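About Driltwood

Driltwood is a website about online games and whether they are worth your evenings. We've been at it long enough to have watched a good number of "ten-year games" close their servers before their second Christmas, and we keep a list. At last update there were 139 names on it.

The site began as a spreadsheet. Roy Horrocks had paid for a deluxe edition of a space trading game that promised a living economy, and when the economy failed to show up he started writing down what each game he played had said it would do, next to what it did. He sent the sheet to Ita Costello, who ran a guild with him at the time, and she added 25 rows of her own the same night. A guild website wasn't the place for it, so they bought a domain.

What we publish

Mostly reviews, and mostly late ones. We don't score a game at launch. Launch weekend tells you how the login queue works. We come back after the first big patch and again after the first paid season, and the review stays open until the game shuts down or we lose interest, in which case we say so at the top.

We also check patch notes. A studio writes "improved matchmaking" and we play enough matches to have an opinion on it. Lurdes Torres does most of this and has 1,382 logged matches in the archive, all of them open to readers who want to argue with her. Many do.

We don't run previews, trailers, countdowns or interviews where the questions have to be sent in ahead of time. We have nothing against people who like those things. There are plenty of other sites for them.

Money

We're wary of anybody who covers games and is vague on this subject, so here are the terms. Driltwood is owned by Roy and Ita. It's paid for by reader subscriptions and by a small amount of advertising sold through Brorness, who handle it so that the writers never talk to the advertisers. We buy our own copies. If a publisher sends a free key we give it away in the newsletter and buy one anyway. We don't use affiliate links.

Does this make us unbiased? Probably not. Wayne Pearce will never be fair to a card game and we've stopped assigning them to him. What we can do is print who wrote each review, how long they played and on what machine.

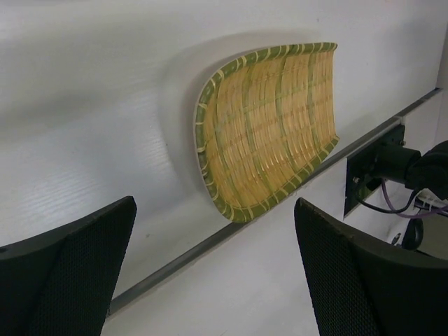
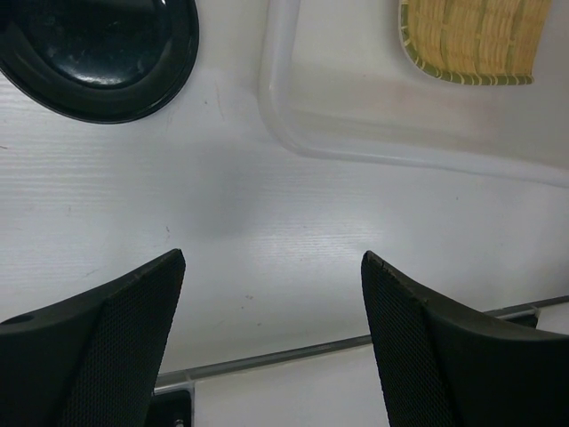 Woven tray; black plastic piece and clear tray.

Who we are

Roy Horrocks, editor. Shooters, space games, long complaints about user interfaces.

Ita Costello, publisher. Runs the accounts and the forum. Plays two hours of the same fantasy game every morning and declines to review it.

Lurdes Torres, patch notes and matchmaking. Writes the Saturday column.

Wayne Pearce, strategy and survival games. See above regarding cards.

Ashley Rowbotham, technical. Frame rates, servers, anti-cheat, and the reason the site loads on an old phone.

Player numbers

You'll notice we rarely quote them. "Registered accounts" counts everyone who ever clicked a button, including Wayne's three. When a studio tells us its community is bigger than ever, we ask for daily figures over a year. We have asked 113 times. The replies we're allowed to print are in the Uren Folder, named after the forum member who suggested it.

Corrections and contact

We get things wrong. Corrections go at the top of the article with the old wording left in, and Ita reads every message sent through the contact form. Press releases go to a separate inbox, which Ashley empties in February.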